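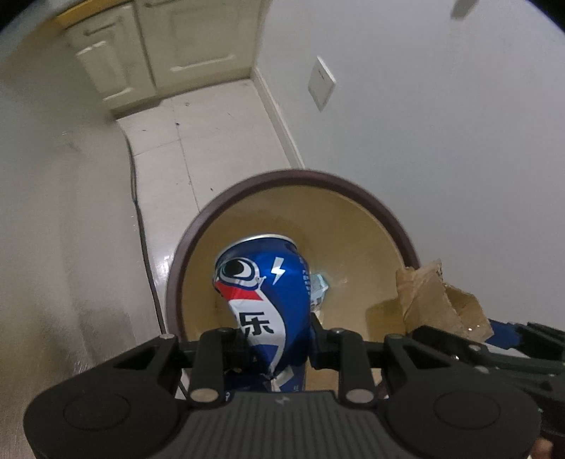 Stallowについて

Stallow(ストーロウ)は、海外のテレビ番組と芸能に関するニュースを日本語で届けるウェブサイトです。リアリティ番組、連続ドラマ、授賞式、出演者の動向、番組の打ち切りや更新といった話題を扱っています。運営はStallow編集室が行い、本社はTromside(トロムサイド)にあります。

このページでは、サイトの成り立ち、編集の体制、記事を出すまでの手順、訂正や削除に関する考え方、広告の扱い、お問い合わせの方法についてまとめています。取材のご依頼や記事内容に関するご指摘をくださる方は、先に該当の項目をお読みください。

はじまり

Stallowの前身は、編集長のBożena Dudek(ボジェナ・ドゥデク)が個人で書いていたメールマガジンです。海外のリアリティ番組を毎週見て、各回のあらすじと、出演者が番組の外で話したことを短くまとめて送るというものでした。当時、海外のリアリティ番組を日本語で追いかけようとすると、放送から何か月も遅れて配信される字幕版を待つか、英語の掲示板を自分で読むしかありませんでした。番組の結末を先に知りたい人と、絶対に知りたくない人の両方が読者にいたため、メールの件名に「結末あり」「結末なし」と書き分けていました。この区別は現在のサイトにも残っています。

メールマガジンを始めて最初の年の終わりに、読者は431人でした。多くは友人の友人といった範囲の方々で、返信で誤字を教えてくださる方も大勢いました。その後、過去の号を読みたいという要望が増え、本文を並べただけの簡単なページを作ったのがサイトの始まりです。サイト名は、Dudekが以前住んでいた通りの名前から取りました。特別な意味はありません。読み方についてのお問い合わせが多いのですが、日本語では「ストーロウ」と表記しています。「スタロウ」と呼ばれても、社内では気にしていません。

最初の事務所はZokdale(ゾクデール)駅の近くにあった貸し部屋で、階下が乾物の卸でした。段ボールの搬入が午前6時に始まるので、現地の授賞式の中継を見ながら速報を書く日にはちょうどよかったのですが、電話取材には向きませんでした。現在のTromsideの事務所に移ったのは、出演者や代理人への電話取材を増やした時期です。Zokdaleの部屋は契約を終えていますので、郵便物はTromsideの住所にお送りください。今でも旧住所に試写会の案内が届くことがあり、転送に時間がかかっています。

扱う分野

Stallowが扱う記事は、次の4分野に分かれています。

番組ニュース
新番組の発表、シーズン更新、打ち切り、放送時間や配信元の変更、出演者の交代などを扱います。発表元がはっきりしているものを基本とし、業界紙の報道をもとにする場合は、その媒体名を本文の早い段階に書きます。配信日は地域によって異なるため、日本での配信が決まっていない作品には「日本未定」と記しています。

出演者
インタビュー、仕事上の動き、結婚や出産、病気の公表、訃報などを扱います。この分野は編集上の判断がもっとも多く必要になるところで、詳しい基準を後の項目に書きました。

各回まとめ
放送された回の内容を文章でまとめたものです。結末に触れるものと触れないものがあり、見出しの先頭に必ず区別を入れています。勝ち抜き形式の番組では、脱落者の名前は見出しにも、一覧に出る短い紹介文にも入れません。ただし、脱落者本人のインタビュー記事は、記事の性質上どうしても結果がわかってしまいます。苦手な方は、放送直後の「出演者」欄を避けていただくのが確実です。

解説
番組制作の仕組み、契約や出演料に関する用語、同窓会形式の特番の収録方法など、ニュースを読むうえでの背景を説明する記事です。更新の頻度は低めですが、検索から長く読まれているのはこの欄です。もっとも読まれているのは「番組の更新と延長はどう違うのか」という記事で、内容を何度も書き直しています。

公開中の記事は全体で3,177本です。統合した記事や、内容が古くなって取り下げた記事は含めていません。

扱わないもの

未成年の家族に関する記事は、本人または保護者が仕事として公の場に出ている場合を除いて書きません。出演者の子どもがまだ幼い場合、保護者が自分で写真を公開していても、名前や学校など、居場所の特定につながることは書かないようにしています。

体型や容姿の変化だけを話題にした記事も出していません。メールマガジンの時代には、他の媒体の見出しをそのまま訳して紹介したことがありましたが、読者からの手紙を受けてやめました。該当する号はサイトに再録していません。

匿名の投稿だけをもとにした交際や破局のうわさも扱いません。そのため、他のサイトで大きく取り上げられている話題がStallowに出ていないことがあります。見落としている場合もありますので、公式な発表があるのに記事がないときは、お知らせいただけると助かります。

編集の体制

編集長のBożena Dudekが、掲載の可否について最終的な責任を負っています。Dudekはテレビ局の字幕制作部門で働いた後、フリーランスの翻訳者を経てこのサイトを始めました。現在も各回まとめの一部を自分で書いています。担当しているのは主に料理対決と住宅改装の番組で、本人の希望により、恋愛リアリティの担当からは外れています。

記事は社内の編集者と外部の執筆者が書いています。外部の執筆者には翻訳の仕事を兼ねている人が多く、居住地もさまざまです。時差があるため、深夜や早朝に記事が出ることがありますが、公開前の確認は必ず社内の編集者が行います。執筆者が書いた記事を、執筆者自身が公開することはできない設定になっています。

校正は専任の担当者が見ています。人名の表記がもっとも手間のかかる作業です。海外の出演者の名前には、日本語の定訳がないことがよくあります。Stallowでは、本人の発音が確認できる映像や音声があればそれに近い表記を採り、確認できない場合は原綴りを併記しています。すでに日本で別の表記が広まっている人については、広まっているほうを優先します。同じ人の表記が古い記事と新しい記事で違っていることがあり、少しずつ直していますが、まだ終わっていません。

社内の表記集には1,772件の人名と番組名が登録されています。外部の方にもお見せすることがありますので、字幕や翻訳のお仕事で必要な方はお問い合わせください。無償ですが、そのままの再配布はご遠慮いただいています。

記事ができるまで

毎朝8時に編集者が前夜の発表を確認し、その日に書くものを決めます。発表元の文章がある場合は、必ず原文を読んでから書きます。他の媒体による要約だけを読んで書くことはしません。原文が英語以外の場合は、その言語を読める執筆者に回すか、読める人が見つかるまで掲載を待ちます。

引用は訳文であることを前提に、できるだけ元の語順と調子を残します。短く切った引用によって意味が変わるおそれがあるときは、前後の文も載せます。発言の一部を省いた場合は、省いたことがわかるように「(中略)」と入れます。笑い声や言いよどみは、意味に関わらない限り省いています。

代理人や広報担当者の話として伝える場合は、どの媒体に対して話したものかを書きます。Stallowが直接聞いた話には「Stallowの取材に対し」と書きますので、この言葉がない引用は、公開された発言か、他の媒体に掲載されたものだとお考えください。

速報については、最初に出す時点でわかっていることだけを書き、後から追記します。追記した時刻は本文の末尾に日本時間で入れています。見出しを変えた場合も同じ場所に記録します。

訃報と病気に関する記事

出演者や制作者の訃報は、次のいずれかが確認できた場合に限って掲載します。家族または代理人による発表があること。所属先や放送局による発表があること。公的機関の発表があること。SNSで追悼の投稿が広がっているだけの段階では、記事にしません。このため、他のサイトより掲載が遅くなることがよくあります。

見出しには氏名と、その方の仕事がわかる言葉を入れます。番組の出演者の家族が亡くなった場合、その方自身の名前があるのに「誰々の夫」「誰々の母」とだけ書くことはしません。続柄は必要に応じて本文に書きます。

死因は、家族または代理人が明らかにした範囲で書きます。明らかにされていないときは、推測につながる過去の病歴を本文に並べることを避けています。自死の可能性がある場合は、手段や場所の詳細を書かず、末尾に相談窓口を載せます。この種の記事には広告を表示していません。関連記事の自動表示も止めています。以前、訃報の下に、同じ出演者の過去の口論を扱ったまとめ記事が表示されたことがあり、それ以来この設定にしました。

病気の公表については、本人が話した内容を中心に書きます。治療の見通しについて、本人や医療関係者以外の予想を載せることはありません。番組の中で病気が取り上げられた場合は、放送された内容と、放送後に公表された内容を分けて書きます。収録から放送までに数か月が空くことが多く、混同すると現在の病状について誤った印象を与えるためです。

追悼の言葉をまとめた記事では、公開の投稿から引用します。鍵のかかったアカウントの投稿や、親しい人だけに向けられた文章が転載されたものは使いません。ご遺族からの申し出があった場合は、掲載後でも内容を見直します。

訂正と削除

事実の誤りが見つかった場合は、本文を直したうえで、末尾に何をどう直したかを書きます。誤字脱字や読点の修正については記載していません。人名の漢字や綴りの誤りは、誤字であっても訂正として扱います。

記事の削除は、原則として行っていません。例外として、未成年に関わる情報が含まれていた場合、本人の安全に関わる場合、裁判所の命令がある場合には、全部または一部を取り下げます。一般の参加者として番組に一度だけ出演した方から、放送後の生活に支障があるという申し出を受けることがあります。その場合は、氏名を伏せる、検索結果に出ないようにするなど、できる方法を相談して決めています。ご本人からのご連絡であることを確認する必要があるため、少し時間をいただきます。

訂正のご指摘は、記事の末尾にある「誤りを知らせる」からお送りください。匿名でも受け付けていますが、連絡先がないと確認の結果をお返しできません。同じ箇所についてたくさんの方からご指摘をいただくこともあり、その場合は個別の返信を省き、訂正欄での報告に代えさせていただくことがあります。

広告と収入

運営にかかる費用は、広告と有料会員の会費でまかなっています。収入に占める割合は広告のほうが大きく、会費は主に外部執筆者への原稿料に充てています。

広告の販売と配信の管理は、Khoo(クー)に委託しています。Khooの担当者は編集会議に参加せず、公開前の記事を見ることもできません。広告主が記事の内容について意見を述べた場合は、Khooから編集長に文書で伝えられ、編集長が一般の読者からのご指摘と同じ手順で扱います。

広告主から費用を受け取って制作した記事には、見出しの上に「広告」と表示します。「PR」「提供」などの別の言い方は使っていません。配信サービスの無料体験に関するリンクなど、登録によって紹介料が発生するものには、リンクのすぐ後に「(紹介料あり)」と書いています。

試写用の映像や資料は、放送局や配信会社から無償で提供を受けることがあります。旅費や宿泊費の提供は受けていません。海外の授賞式や発表会に出向く場合は自費で行くため、現地取材の回数は多くありません。現地からの記事には、執筆者がどこで見聞きしたかを書いています。

有料会員について

有料会員の方には、各回まとめの早期公開、広告の非表示、月に一度の読者向け通信をお届けしています。ニュース記事は会員でない方もすべてお読みいただけます。訃報や訂正を会員限定にすることはありません。

読者向け通信は、メールマガジン時代の形式をほぼそのまま引き継いだもので、Dudekが書いています。その月に見た番組の感想のほか、訳に迷った言葉の話が載ります。過去には、同窓会特番で飛び交う罵り言葉を、テレビの字幕とウェブの記事でどこまで訳すかという話が数号続きました。ご意見の多かった回でしたので、会員以外の方にも読めるようにしてあります。

会員の登録数は非公開です。退会はマイページから手続きができ、理由をお聞きすることはありません。月の途中で退会された場合も、その月の末日まで会員向けの記事をお読みいただけます。

コメント欄

コメント欄は、各回まとめと解説にのみ設けています。以前はすべての記事にありましたが、訃報や病気の記事では確認が追いつかず、閉じることにしました。

投稿は編集者が読んでから公開します。夜間にいただいたものは翌朝の公開になります。結末なしの記事に、その後の展開を書き込むことはお控えください。悪意がない場合がほとんどなので、投稿者にご連絡したうえで、結末ありの記事のほうに移すことがあります。出演者への批判は、番組の中での言動に関するものであれば掲載しています。家族の勤務先や住所に触れたものは、内容にかかわらず掲載しません。

執筆者の募集

外部の執筆者は、例年5月に募集しています。必要なのは、原語で番組を見て日本語で書けること、締め切りを守れること、ご自身の記事が直されることに抵抗がないことです。翻訳やライターとしての経験は問いません。応募の際は、最近見た番組の一回分を、結末なしの形式でまとめた文章を添えてください。番組は自由ですが、編集者が確認できるように、番組名とシーズン、回をお書きください。

英語以外の言語で放送される番組を見ている方は、時期にかかわらずご連絡をお待ちしています。特に、北欧とポーランドの競技型リアリティ番組を継続して書ける方を探しています。ポーランド語についてはDudekが確認できますが、毎週の放送を追うだけの時間が取れていません。

原稿料は記事の種類ごとに決まっており、応募後の面談の前に一覧をお渡しします。試験的に書いていただいた原稿にも、掲載の有無にかかわらず原稿料をお支払いします。

転載と引用

記事の引用は、サイト名と記事へのリンクを示していただければ、事前のご連絡は不要です。全文の転載、動画での読み上げ、機械翻訳による他言語版の公開はお断りしています。学校の授業で使われる場合は、印刷して配布していただいて構いません。翻訳の授業で使いたいというお問い合わせが増えており、原文と訳文を並べた資料をお渡しできることもあります。

お問い合わせ

記事の誤りについては、各記事の末尾から。
取材、出演、試写のご案内は、編集室宛てのフォームから。
広告については、Khooの窓口へ直接お願いいたします。編集室では料金や枠の空き状況をお答えできません。
会員登録、退会、お支払いについては、マイページ内の「お困りのとき」から。

電話での受け付けは午前10時から午後4時までです。授賞式の中継がある日は電話に出られないことがあります。出演者の連絡先や、ファンレターの転送に関するお問い合わせにはお答えしていません。所属先が公開している宛先をご確認ください。

Tromsideの事務所に来られる際は、事前にお約束をお願いします。入口は大通り側ではなく、自転車置き場のある裏手です。インターホンには、前の入居者の社名がまだ表示されています。そのまま押していただければ編集室につながります。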